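五月份的碰头会记录，我来写

先说一句，上次的记录有人反映太干，像说明书，看完不知道大家到底吵了什么。那这回我就按自己的习惯写，啰嗦一点，你们忍一忍。写错的地方直接在群里说，我改。

晚上七点开始，地方还是老地方，Grastham书店二楼那间屋子。本来说好六点半，结果楼下在盘货，楼梯口堆满了纸箱，大家侧着身子一个一个往上挪，等茶泡好已经七点了。路上堵车的那两位七点二十到的，前面讲的内容我后来又给他们讲了一遍，所以会也就拖长了。

第一件事，上次会议留下来的尾巴。

借书登记表换成新的了，格式是按上回讨论的，加了一栏“归还时书的状况”。我原来担心没人愿意填，翻了翻，填得还挺认真，有一位写“第三章有咖啡，对不起”，我看了笑半天。咖啡那本是公用的，我们商量了一下，不用赔，书还能读，只是以后借公用书的时候请尽量别在早餐桌上看。

书架搬家的事没办成。原定上个月把靠窗那个矮柜挪到门口，挪之前量了一下，门口放下去以后门只能开一半。所以矮柜还在窗边，窗帘改成了厚的那种，免得书脊继续晒褪色。这件事就算结了，以后别再提把柜子挪到门口了，我是真的搬怕了。

第二件事，下一季读什么。这是今晚花时间最多的一项。

大家手里的提名单子我念了一遍。有人强烈要求读长的，理由是天气热了，晚上在阳台上坐得住；也有人说正好相反，天一热脑子就糊，应该读短篇。两边谁也说服不了谁，说着说着就跑题到阳台上种的番茄去了。番茄的部分我不记了，虽然我觉得那部分很精彩。

后来折中：先读一本薄的，再读一本厚的。薄的那本定的是《Lakatos来信》，书信体，讲一个在海边小城修钟的人给妹妹写信，前半本几乎没什么事情发生，全是天气、房租和邻居家的狗，可是读进去以后很舒服（我个人极力推荐，我承认我拉票了）。厚的那本是《盐道》，从1795年写起，一家人沿着运盐的路往内地搬，写了好几代。有一位已经读过，说人物太多，得在旁边放一张纸画家谱。于是我们决定家谱由大家一起画，每次见面往上添几个名字，纸就贴在矮柜侧面。

关于译本有一点争论。《Lakatos来信》有新旧两个译本，旧的文字老派一些，称呼用“您”，新的一律用“你”。喜欢旧译的人说，兄妹之间用“您”才有那种隔着很远写信的味道；喜欢新译的人说哪有跟自己妹妹说“您”的。我两本都翻过，觉得旧译的注释好，新译的对话好。最后没统一，各读各的，讨论那天每人挑一封信，两个译本对着念。念的时候请把页码报出来，上次读诗集的时候页码全乱了，光翻书就翻了好一阵。

还有人提议读一点非虚构，比如讲造纸的、讲地图的。这个提议反应很好，但大家都觉得排不进这一季，放到秋天。请提议的朋友到时候再提一次，我怕我忘。

第三件事，钱。

账上现在有3116元。这个数包括上次旧书摊卖书的收入，已经扣掉了买茶、买登记本和换窗帘的钱。单据我放在蓝色文件夹里，谁想看随时看。

要花的有一笔大的：旧书修补班，报价2000元，含材料，两个下午。有人觉得贵，说网上视频一大堆，照着学就行。我也照着视频学过，把一本好好的字典粘成了一块砖，所以我是投赞成票的。举手以后多数同意，通过。条件是修补班上用的必须是我们自己那批散页的书，这样钱花出去，书也修好了，学员也学会了，心里平衡一点。

修补材料用哪一种也聊了。一种意见是买Tuketti的糊，说干了以后不发黄；另一种意见是自己熬面糊，便宜，而且可逆，以后修坏了能用水揭开。教课的老师会自带材料，所以这次不用我们定，但自己熬面糊的那几位说要在家试，试好了下次带一小罐来。请务必写上标签，冰箱里不贴标签的罐子我吃过一次亏，不想有第二次。

会费不涨。原来想涨一点点，讨论了几句就没人再提了，我也就没有往下推。

第四件事，六月的换书集市。

地点定在Cikitz小广场，就是有喷泉的那个，喷泉夏天开，所以摊子要摆在树那一侧，免得书受潮。去年我们摆在喷泉边上，风一转向，整排绘本都卷了边，教训很深刻。上午九点布置，十点开始，下午四点收摊。

换书规则还是一本换一本，不看厚薄，不看新旧。有人问教材换不换，讨论下来：不换过期的考试用书，工具书可以，字典可以。带批注的书欢迎，我自己最爱淘带批注的，有时候书一般，页边上的话倒写得特别好。杂志单独放一个筐，随便拿，不用换。

桌布用红格子的那两块，洗过了，在我家。遮阳伞需要借，已经有人答应去问广场边的面包店。下雨的话改到书店一楼，当天早上八点前在群里通知，八点以后没消息就是照常。请大家不要七点就开始问，我那时候在睡觉。

小朋友的故事角这次也办，就一小块毯子加几个垫子。故事要短，读的人要嗓门大，广场上车声不小。上次读到一半被洒水车的音乐盖过去，孩子们全跟着音乐跑了，故事里那只狐狸到现在还没过河。要不这次就从过河接着读？我觉得很好，没有人反对，记下来了。

第五件事，杂七杂八。

一是钥匙。二楼的钥匙一共2把，一把在书店柜台，一把在我们这里轮流保管。用完请还到柜台旁边的铁盒里，不要带回家，更不要带去旅行（不点名了，明信片收到了，很漂亮，谢谢）。

二是讨论时间。有几位提出每次聊到太晚，第二天起不来。以后九点一刻我会提醒一次，九点半散。想继续聊的可以去楼下，或者去隔壁吃面。今天我提醒了，没有效果，下次我带个铃铛。

三是新来的朋友。今天有新面孔，一开始坐在后面不太说话，聊到译本的时候忽然讲了很长一段，讲得真好，把我们都讲安静了。欢迎常来。第一次来的人不用事先读完书，没读完也可以说话，我们当中读不完还照样发表意见的老成员多的是，包括我。

四是录音。有人问能不能把讨论录下来给来不了的人听。意见不一，有的觉得方便，有的觉得一录音就不敢乱说了。我自己属于后一种，我说话一半都是乱说。先不录，来不了的人看我写的记录，觉得不清楚就打电话问。

五是茶。红茶快没了，绿茶还有很多，因为没什么人喝绿茶。下次采购只买红茶。饼干请大家轮着带，别再带那种掉渣特别厉害的酥皮，扫地的时候书缝里都是。

散会以后要办的事，我列在这里，认领过的人自己心里有数：

订《Lakatos来信》，新译旧译各要几本，群里接龙，月底截止。
和修补班的老师敲定两个下午的时间，避开集市那一周。
问面包店借遮阳伞。
把家谱用的大纸买回来，要厚一点的，薄的贴两天就掉。
散页的书挑出来，装一箱，放在矮柜上面，箱子外面写“待修”。
狐狸那本故事书找出来，看看究竟读到哪一页了。

下次见面还是晚上七点，还是二楼，读《Lakatos来信》的前半本，到修钟人收到第一封回信为止。后面的先别剧透，上次有人在楼梯上就把结局说了，走在后头的人脸都绿了。

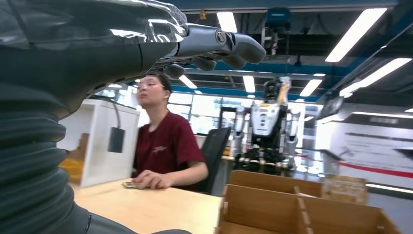 哦对了，差点忘了，那把长柄伞还挂在二楼门后，深绿色的，伞柄上缠了一圈胶布，谁的请来认领，下次开会我会再问一遍。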